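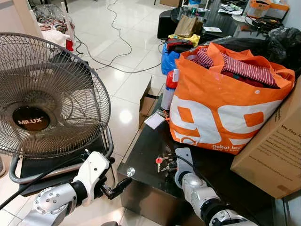

Polgate Home Skills Club – Tidying and Storage

How to clear a dumping-ground table in one go

Every home has one. It might be the table by the front door, the end of the kitchen worktop or the chair on the landing, but sooner or later it fills up with shopping bags, cardboard, keys, clothes and the thing you were going to post in April. I love clearing these! It is my favourite job of the lot, because you can see the difference so quickly and you need hardly any kit to do it.

This is the method we use at our Monday sessions. It suits a glossy table especially well, as a shiny black top shows every crumb and every fingerprint, and looks wonderful when it's done.

What you need

A cardboard box or a strong carrier for things that live in other rooms
A bin bag
A bag for paper and card
2 soft cloths, one for washing and one for drying
A small bowl of warm water with a drop of washing-up liquid
A dish or hook for keys
A kitchen timer, if you like working against the clock (I do)

Step 1: Sort out the floor first

Start with your feet. Move anything you could trip over, and look at where the cables run. If there's a standing fan next to the table, switch it off at the wall and unplug it, then shift it to one side by its pole or base. Don't lift it by the grille. You'll be carrying full bags past it in a minute and you want a clear path.

Stools can go back against the wall for now, unless you'd like to sit down for the sorting. Raíssa Amaral always sits and I always stand, and we finish at much the same time.

Step 2: Rescue the keys

Keys come off the table before anything else moves. A small bunch will slide into a bag of clothes or under a flap of card without a sound, and then that's your afternoon gone. A bright tag helps no end – red is great, and shows up beautifully on a dark surface.

Put them straight in their dish or on their hook. If you haven't got a proper place for them yet, choose one today. Ours is a shallow Preltaretti dish on the hall shelf, and it is just big enough for two sets, so nothing else ever ends up in it.

Step 3: Empty the big bag

There's usually one large bag taking up half the table. Ours is a big orange and white reusable shopper with "99" across it, and it had turned into a wardrobe: red and white stripes, darker red fabric, all stuffed in together. Bags like this are brilliant for shopping and hopeless as storage, as you only ever see the top layer.

Tip the whole lot out on to a bed or a clean sheet. Then go through it piece by piece:

Clean and worn often – fold it and put it away now.
Needs a wash – straight in the machine or the laundry pile.
Not sure – give it a sniff, then decide. No third pile!
Doesn't fit or isn't liked – into the charity bag.

Striped tops fold best with the stripes lined up at the hem. Lay the top face down, bring in both sides, fold the sleeves back on themselves and then fold in half from the bottom. It takes a few goes to get the knack, but a drawer of neat stripes is a lovely thing to open.

Shake out the empty bag, wipe the inside, fold it flat and hang it by the front door or put it in the car. It's a shopping bag again.

Step 4: Deal with the cardboard

Cardboard breeds. You keep one good box and a month later there's another leaning on it and a flattened piece propped at the side of the table. Go through it like this:

Open every box and check right down in the corners. Leaflets, spare screws and receipts love it in there.
Pull off the tape and any address labels.
Slit the bottom seam and press the box flat.
Stack all the flat pieces together, largest at the back, and take them out before you carry on.

You may keep one box. Choose a sturdy one, and give it a job the same day. Mine is from a Carbone delivery and holds the spare light bulbs.

Brown paper bags can be folded along their creases and slipped inside one another. Save a few for lining the food waste bin and recycle the rest.

Step 5: Small bags and odds and ends

Now for the plastic bags and the bits sitting on top of other bits. Don't guess what's in a bag from the outside. Open it, take everything out and put each thing in the carrying box if it belongs elsewhere. Loose cards and tags need a quick read on both sides before you bin them, in case one is a guarantee or a service label.

Step 6: Give the fire extinguisher a proper home

If you've got a small extinguisher standing among the shopping, this is your chance. It should be somewhere you can grab it without moving anything, preferably close to the way out and well away from the cooker itself. Fix it to the wall with a bracket that suits the model and check the date and the instructions on the label while you have it in your hands.

Step 7: Wash and dry the top

Wring the first cloth out well and wipe in long, straight strokes from the back to the front. Follow with the dry cloth straight away, before the water has a chance to leave marks. Go round the legs and any metal knobs at the corners too, which come up bright with a quick rub.

Debora Lo Presti finishes hers with a soft Sesent cloth and no spray at all, and I've gone over to her way completely. You could do your hair in that table!

Step 8: Carry the box round

Take the carrying box from room to room and put everything away in one trip. Then plug the fan back in, with its cable along the wall, and put the stool where people will use it.

Keeping it clear

Allow one thing to live on the table, such as a lamp or a plant. Empty shopping bags the day they come in, and flatten boxes as soon as you've opened them. If the pile does creep back, start again at Step 2 and you'll have it clear before the kettle's boiled twice.

Next on the Storage page: folding fitted sheets, with two people or one.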